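5. Running the pick-and-serve trials (two-arm station)

Read section 4 first if you haven't calibrated. Don't skip to here on a fresh boot, the offsets from last session are not kept.

This section covers one full block of trials with the Politz policy on the snack table. Same steps for the Mundetti baseline except where marked. Set-up takes longer than the trials the first couple of times, plan for that.

5.1 Before you start

You need:
- both arms powered, both homed
- table covering flat and taped at the corners
- object set A (soft and odd shapes) or set B (packaged only), not mixed unless the run sheet says mixed
- run sheet for the block
- policy checkpoint copied to the local disk. Not the network share. Loading from the share stalls mid-block

Check the status lights on both mounts. Green on both = go. Anything else, go back to 4.2 and re-home the arm that isn't green. Do not start with one arm up and figure it out later, the policy was trained with both arms reporting and gives garbage if one stream is dead.

CAUTION: E-stop in reach of the operator at all times. If you have to walk to it, it's in the wrong place.

CAUTION: Clear both arms' sweep before homing. The elbow swings wider than the gripper does and people only watch the gripper.

5.2 Laying the table

1. Put the serving tray at the center mark, long side as drawn on the run sheet. Flat on the table, no lifted corner.

2. Place the fixed items (racks, display stands, warmer). These don't move within a block. If one gets knocked, see 5.6.

3. Place the loose items from the run sheet. Use the printed overlay on the monitor and line up by eye. Within a finger width is fine. Don't spend ten minutes on it, the method is supposed to take small shifts and if you place everything perfectly you're measuring something else.

4. Baskets last. An empty basket is still a listed object, put it out if it's on the sheet.

5. Look at the table from where the fixed camera looks, not from where you stand. Something hidden from the camera at the start counts as a layout error and the trial is void.

Note: clear acrylic gives the depth stream trouble along the shelf edges. Known. Don't move the lights to fix it, all the published numbers were taken with the lights as they are.

Note: food items get replaced on the schedule in 5.7. A dried out sandwich grips completely differently to a fresh one and we lost most of a Monday to that.

5.3 Loading the policy

1. Start the Sillton control process. Wait for both arms to show READY in the console.

2. Load the checkpoint. The console prints the training set size after loading. For the main Politz checkpoint it should read 2,497 demonstrations. If it reads 1,000 you have loaded the small-data checkpoint used for the ablation, which is a perfectly good policy and will run without complaining, so read the number.

3. Set the grip force profile:
 set A: SOFT
 set B: STANDARD
 mixed: SOFT, and expect a few slips on bottles

4. Type the block number into the log header. Typing it afterwards means the log gets the default name and overwrites the last default one. Yes it should warn you. It doesn't.

5. Run one dry motion with the tray clear. Both arms go out to the table and back. Listen for grinding at the elbow joint.

CAUTION: Never run the dry motion with STANDARD force if set A items are already on the table. Fingers close at the end of the motion.

5.4 Running a trial

1. Check the layout against the sheet one more time.

2. Hands off the table. Say "clear" out loud if there's two of you.

3. Press START. Clock starts on first joint movement, not on the button.

4. Watch the gripper and the object. Don't watch the console, it's all logged.

5. Let it finish. The policy is allowed to retry as many times as it likes inside the time limit. Retries are part of the result. A lot of new operators stop the arm after a missed grasp becuase it looks like it's failing, and then we've got a block full of aborted trials that would probably have been successes.

6. When the arm withdraws or the time limit hits, press END and score it (5.5).

7. Reset the item to its start place. Next trial.

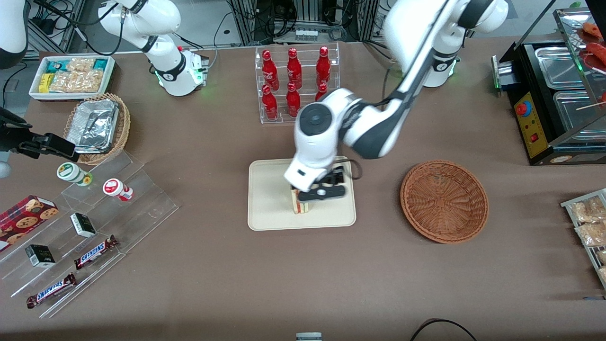 The upright items are where the two methods come apart, so be strict on these. The Mundetti baseline picks its grasp once, from the first view, and commits to it. Politz keeps re-estimating the object's width while the fingers close and backs off when the estimate stops changing. For hard packages there's hardly any difference between them and you will see this in your own logs. For anything that gives under the fingers the difference is large, and it's most of the reason for running set A at all.

What you're looking for during closure, Politz only:
- fingers slow down before contact, visibly
- small pause
- second, slower close
- then hold

If the pause is missing the width stream isn't getting through. Stop the block, check the cable at the wrist, restart from 5.3 step 1. Trials without the pause are void even when they succeed. Especially when they succeed, those are the ones that sneak into the tables.

Baseline: single steady close, no pause. If you do see a pause you've loaded the wrong checkpoint.

5.5 Scoring

Score right away, from what you saw. Video review comes later and is done by somebody who wasn't the operator.

Codes:
 S success. Item at the target, upright if the sheet says upright, not damaged
 P placed but damaged, tipped, or off the target
 D dropped after lift
 M never lifted within the time limit
 V void (layout error, operator error, missing pause, anything touched by a hand)

Damage means you'd see it from a meter away. Finger marks in bread are not damage. Filling pushed out the side is damage. Torn wrapper is damage. Dented foil lid, judgment call, write a comment.

Arm bumps a fixed item but finishes: score as normal and add code B. B doesn't change the score, it goes in its own column.

Don't use half codes. We had "S-" and "P/S?" in the first pilot and had to throw 134 trials out of the summary when the two reviewers read them differently.

Note: V trials get re-run at the end of the block, not straight away. Order matters for the drift check.

5.6 When something gets knocked

Loose item, not the target: leave it till the trial ends, then reset. Don't reach in.

Fixed item moved less than a finger width: finish trial, push back, carry on.

Fixed item moved more than that: finish trial, score with B, then re-lay using 5.2 and redo the camera check. If it happens twice in one block stop and look at the calibration. Usually it's the mount on the arm that did the knocking. A loose mount bolt will show up as the arm running a bit low and to one side, always the same side.

Glass on the floor or on the table: E-stop, both arms off, clean up, check the finger pads for splinters before powering on. Bottles are filled with water to the neck line for the trials. Don't run them empty, they tip far too easily and the weight isn't what it was trained on.

5.7 Replacing food items

- sandwiches: every block, plus any time one is scored P or D
- anything in a foil container: every second block, lid every block
- skewered items: stay in the warmer unless the sheet calls for them. Warmer is OFF for all trials at this station
- wrapped snacks and bars: when the wrapper tears or goes floppy
- boxes: when a corner crushes

Wipe finger pads between set A and set B. Grease on the pads makes set B look worse than it is. Dry cloth first, then the wipes, let them dry before the next start.

CAUTION: Don't eat anything from the table. It's been handled by the grippers and sitting out under the lights.

5.8 End of block

1. Both arms to park. Wait for the brakes to click before you lean over the table.

2. Save log. Check the file isn't named default.

3. Count the rows. A full block is 200 trials not counting voids. Short blocks are ok for pilot work but can't go in the main comparison.

4. Run the drift check script. It compares the first and last tenth of the block. If it flags, write the flag in the comment line and leave the data alone. Do not delete late trials to make it pass.

5. Copy log and video to the Seneviratne archive folder. Video is big, start the copy before you clean up.

6. Bag the used food, wipe down the table covering, put the loose items back in the bins by set.

5.9 Reading the results sheet

The summary script prints success rate per object type and per method, with the void trials taken out. Things to keep in mind before you put any of it in a slide:

Success rate alone hides the retries. Look at the time column too. Politz is slower per trial on set B, every time, due to the pause. It gets no benefit for it there. That's expected and should be reported, not tuned away.

Soft items: compare the P column before the S column. The baseline lifts soft things quite often. It just squashes them on the way. If you only count lifts the two methods look close and that's the mistake in the first draft of the write-up.

Don't pool left and right arm. The left arm does most of the center picks and the right arm mostly works its own side of the table, so they see different objects and a pooled number doesn't mean much.

The small-data checkpoint is for the ablation only. It belongs in a separate table. Its results on packaged items are near enough to the full one that people are tempted to quote it, please don't without the soft items next to it.

If a number looks too good, pull the video for ten trials and watch the closes. Check for the pause. Then check the force profile in the log header, SOFT and STANDARD get swapped more than anything else on this station.

Go to section 6 for two-arm handover trials. Different time limit, diffrent scoring codes, don't carry the ones above over.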